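Magnetic polish on short nails: worth it?

Started by chipped_again, Apr 26, 2024

chipped_again wrote:
Right, I've finally cracked cat eye polish on stubby nails and I'm so excited I had to start a thread! I used Doslow's deep green over one coat of black, held the magnet at the side of each nail for eight seconds, then went straight to the next finger. The stripe came out really sharp (well, on seven of them, my left thumb is a smudge). White wire-handled stand on the pale table, both times:
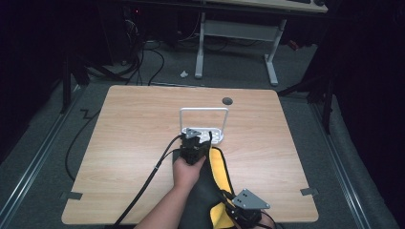
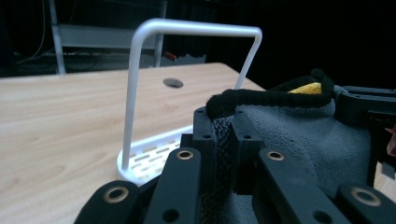

The bit that made the difference was doing a thick second coat and using the magnet while it was still properly runny. I'd been waiting far too long before. Has anyone tried the Mondville ones? The purple is calling me.

pondweed wrote:
Ooh, well done! I've got two of the Mondvilles and love them, but the magnet in the lid is feeble. Use a separate bar magnet if you can get one.

glitterbucket wrote:
I'm going to disagree about the black underneath. It makes every colour look the same to me, especially the greens. Try it over bare base coat with three thin layers and you get much more depth.

chipped_again wrote:
Three thin ones? Mine just went streaky when I tried that in March! Maybe I was too stingy with the last coat.

glitterbucket wrote:
Probably. Thin for the first two, then be generous and magnet the last one only.

pondweed wrote:
Team black here, sorry glitterbucket. Over bare base the purple is lovely in sunlight and a bit muddy indoors. I do agree about only bothering with the magnet on the last coat, though.

tealeaf2990 wrote:
Does top coat spoil the stripe for anyone else? I used the Stefanou quick dry and my line went all fuzzy within a minute or so.

chipped_again wrote:
Yes!! Hold the magnet over it again for a few seconds straight after the top coat, it pulls the line back. I used Broder's slow one and waited four minutes first, and it hardly moved.

tealeaf2990 wrote:
Brilliant, trying that tonight. I've got the red and the bronze, so I might do one hand over black and one without and report back.

glitterbucket wrote:
Please do! Bronze over bare base, you'll see what I mean.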